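Rivetti bench cell: gripper and floor check
Site: Fesia workshop
Checked by: Lihua Jiang
Month: February

1. Emergency stop, pressed and reset at the pendant. OK.
2. Guard panel fixings. OK. One screw nipped up.
3. Finger pads, wear and seating. OK. Next change due at 1000 cycles.
4. Finger bolts, torque 5 Nm. OK, marked with paint pen.
5. Floor cables clear of walkway. FAIL.
6. Network and power leads secured. FAIL.

Open fingers and floor on the bench side:
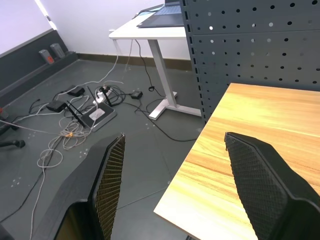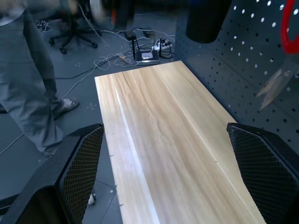 Comments
Items 5 and 6: the loose cables need bundling and the power strip has to come up off the tiles. Fix it under the desk if the lead reaches. If not, order a longer one from Lyimo. Do not coil spare mains lead tightly.
Item 3: wipe pads with a dry cloth only. The Allitis cleaner leaves them slippery.
Keep feet out of the cable area while the arm is powered. Wait 15 seconds after power-off before touching the fingers.

Recheck 5 and 6 before the next run. Allow 10 minutes.
Cell status: hold until rechecked.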